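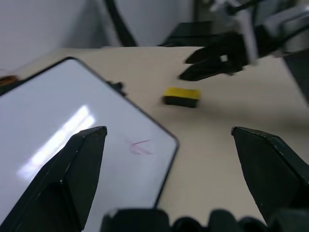
Eraser task first, as that's what most of us came for. We're still trying to get the two arms to clean a whiteboard between them, and I wrote these minutes between turns, so forgive the gaps. Yusri Siregar was in the chair. There was a bit of red-pink scribble left near the middle of the board, and the yellow eraser was over on its side on the table, so we talked about which arm should go for it. Agreed – the right one, for now. Yusri wants the grip height logged every run from here on (I said I'd do it, sigh).

Next was Vata, our name for the control program. It's up to version 19 and it still loses its place when both arms move at once. I reckon it's the timing. Yusri reckons it's my cables!

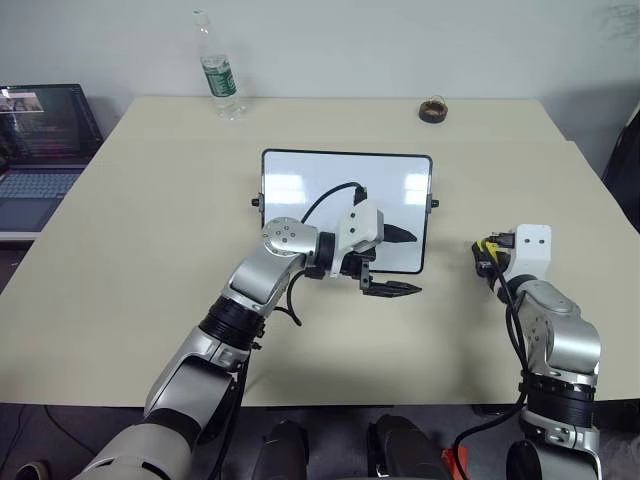
We went round on that for a while and settled on slowing everything down until the November open night. I'll also redo the cable runs, just to be fair.

Money: $159 left in the kitty. New finger pads from Clikix would be $41, and everybody was in favour. The bigger motors can wait.

Meeting closed at 9:40 pm. Bring your own mug next time, please.

Print this page | E-mail this page

Comments

plarnska_pete: Could you try a softer grip? Ours kept squashing the felt.

Jo: Great minutes, as always! Put me down for supper.

Recent items
Trình workbench sign-up
Drill press is back
Minutes, October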